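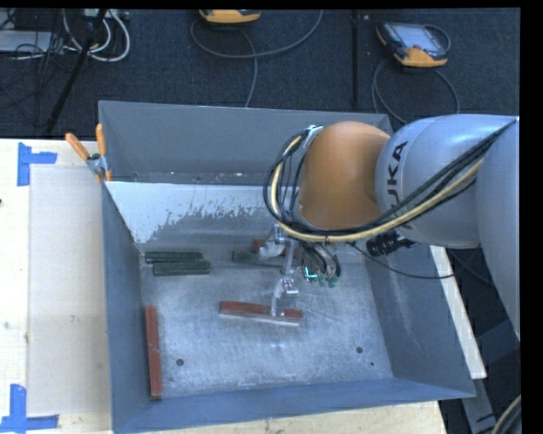
# Bin picker build: questions we keep getting

**What is it supposed to do?**
Pick blocks out of a metal bin and set them down on the table beside it. The project is called Jultero.

**Can I run it by myself?**
Not until Helge Engström has signed you off. The session takes 30 minutes and covers the stop button, the speed limit and where to stand.

**Which blocks can I use?**
The long red and green ones. Other shapes are fine for hand tests, but the Noltodari script only knows one block size.

**Can I move the bin?**
Please don't. If it shifts, the pick positions are off and someone has to teach all 11 of them again. Same goes for the blue tape — leave it alone.

**It stops short of a block in the corner. Is it broken?**
Probably not. The software keeps the fingers away from the walls. Slide the block toward the middle and restart the cycle.

**How many picks are logged so far?**
1,113, dropped blocks included.

**When is the shop open for this?**
After 7 p.m., through the end of September.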